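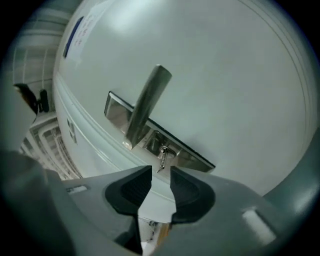
Mondano lever handle on long plate, with the key in the lock

Mondano Lever Handle Set, Long Plate

By Bateo
Category: Interior door hardware / Lever handles / On plate

The Mondano is our lever handle for inside doors in offices, workshops, schools and apartments. The handle and the keyhole are together on one long plate, so you do not need a separate cover for the lock. The lever is simple in form, with a rounded end, and it is made in brushed stainless steel. We have sold this model for many years and we did not change the form, only the spring inside became stronger.

Many customers order the Mondano when they renovate old doors. The long plate covers the marks which the former handle left in the paint, and this saves a lot of filling and sanding. If your old plate was longer than ours, please look at the Burkel model, which has a taller plate and takes the same lock.

What is in the box

Lever handles, one for each side of the door
Long plates, one for each side
Square spindle
6 screws
2 keys
Paper template for marking the holes
Mounting instructions

The lock case is not in the box. You can order it together with the set, or keep the lock that is already in your door if the distance fits.

Before you order

Please measure the distance from the center of the handle to the center of the keyhole. For the Mondano it must be 67 mm. Measure it on the door and not on the old plate, because old plates are often a little bent. If you get another number, write to us with a photo of the lock and we will look for a plate that fits.

The set can be mounted on doors which open to the left or to the right. You turn the lever before you fix the small screw under the neck. Do not fix this screw too strong the first time. Put the handle on the door, press it several times, and make it tight only when the lever comes back by itself.

Which rooms it suits

The finish is quiet and it goes well with white doors and white frames. It also looks right in a working room with a strong floor, for example dark green vinyl with a black baseboard, where a shiny brass handle would be too much. For a living room with colored doors we recommend the Chien series, which has a thinner lever and a round rose.

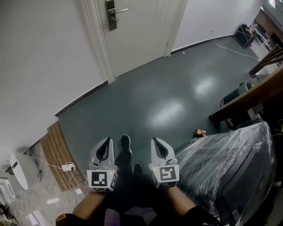

Care and cleaning

Clean the lever and the plate with a soft cloth and warm water with a little dish soap. Wipe in the direction of the brushing. Please do not use steel wool or cleaners with chlorine, they leave spots that cannot be removed. If the key turns with difficulty, use graphite powder in the lock. Oil collects dust and after some months the problem is bigger than before.

Check the screws of the plate once in a year, more often on a door which is used all day.

Guarantee

Bateo gives 7 years of guarantee on the spring and the lever. Scratches from normal use are not included. Keep your invoice, we ask for it when you send a part back.

Spare parts

Keys, spindles, springs and screws can be ordered one by one. The plate is sold only as a pair. Write the name of the model in your order, as the parts of Mondano and Chien are not the same size.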